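Speaker notes: Roses on a Bare Table
Spring evening talk, October, 7 pm start. Aim for 50 minutes and leave time for the hands-on bit.

Slide 1 – Hello

Thank Rosemarie Engelhardt for the invitation and for lending me her good secateurs. Say who I am: fourteen years behind the counter at Fiore, still excited when the first buckets come in, still hopeless at keeping a fern alive.

Tonight is about working with very little. A few stems, their own leaves, a clear white table. I love this stuff and I'm going to talk too fast, so wave at me.

Slides 2 and 3 – leave both up while people find their seats 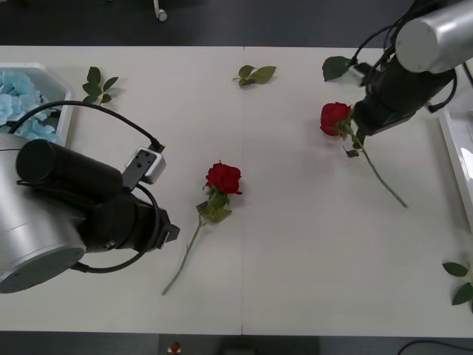
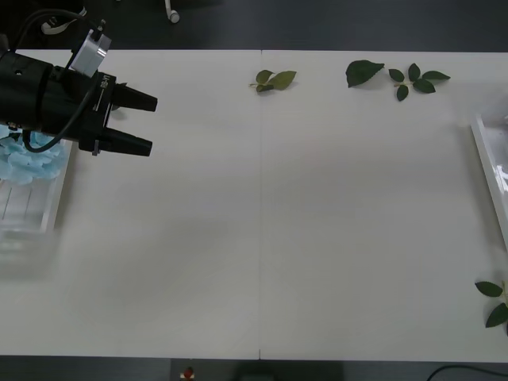
Rose greenery on the white tabletop.

Slide 4 – Why I start with the leaves

Ask the room: who strips a rose and sweeps the leaves straight into the green bin? (Most hands will go up. Mine used to as well.)

Rose foliage is gorgeous! Most garden roses carry five or seven leaflets on a thin stem, and that little ladder shape does something no bought-in filler can do. It belongs to the flower. Put it beside the bloom and your eye just accepts it.

New growth is softer and often lighter, sometimes yellowish or bronze. Older leaves go dark and a bit leathery. Sort them by colour before you start. Lay them along the back of the bench, out of your way but where you can see them, and pull from there as you need.

Hold up the three sprigs from the jar. Pass them round. Ask for them back!

Slide 5 – Why a white table

I worked for years on a dark green cutting mat and could never work out why my arrangements looked murky until I got them home. Dark leaves on a dark surface vanish. On white you get the outline of every leaflet, the nibbled bits, the brown edges, the stem with the kink in it.

A matte surface is best. Gloss throws the light back up at you and you end up squinting at your own flowers. If all you've got is the kitchen table, an old white sheet pulled tight will do, or the back of leftover wallpaper.

Clear the lot off first. Mugs, phones, the post. I give myself one tray for small flowers and everything else goes on the floor or the chair behind me.

Slide 6 – Red roses in particular

People are a bit scared of red roses. They've got baggage – February, cellophane, petrol stations. Take one out of the bunch and lay it down by itself and it's a different flower. The colour is so deep that you need hardly anything with it.

My rule at the shop: start with one, then see if you want the second. I do usually want the second. Seldom the third.

Leave the stems long to begin with. You can shorten a stem at any stage of the evening and you can't put any back on. Tumaini Mohamedi taught me to lay the rose flat, with the vase lying down beside it, and read the length off that way before cutting. I still do it for every single one.

Slide 7 – Pale blue with red

This is my favourite combination and I will fight for it. Pink and red is lovely, white and red is very wedding, but a pale blue with a deep red is quiet and a bit odd, and it makes the red look richer. Keep the blue low and bunched, keep the red above it with some air around it, and let the leaves do the joining up.

If you can't get pale blue flowers, a pale blue bowl works nearly as well. I've got one at home from the Drasano sale that's been used for roses more than it's ever been used for salad.

Someone will ask about dyed flowers. Be kind. (I don't love them, but my mum does.)

Slide 8 – Handling

Pick a rose up just below the head with two fingers and support the stem with the other hand. Never by the petals; they bruise, and on reds the bruises go nearly black overnight.

Check for thorns before you close your hand. Yes, even on the ones labelled thornless.

Anything below the waterline comes off, leaves included. Fresh cut on an angle, straight into clean water. Change it every second day. I've stopped bothering with aspirin and coins and all that, clean water has done better for me every time.

Slide 9 – The Zestulis order

Tell the story if we're on time, skip if not. 23 table pieces for the Zestulis dinner, each with two roses, one low cluster of blue and whatever leaves I'd saved. Three buckets of foliage, all of it from stems I was stripping anyway. Rosemarie and I were on the floor of the Wolport hall at six in the morning sorting light leaves from dark leaves and I can't remember being happier at work.

Show the sketch, it's in the folder, second pocket.

Slide 10 – Your turn

Everyone gets two stems, a jar and a sheet of white paper. Lay everything out first. No jar for the first five minutes! Move things about on the paper, turn the rose over, try a leaf on its own.

Walk round. Rosemarie takes the left side of the room, I'll take the right.

Questions after. Buckets back to the kitchen, secateurs counted in (there are eight pairs), leftover leaves to anyone with a compost heap.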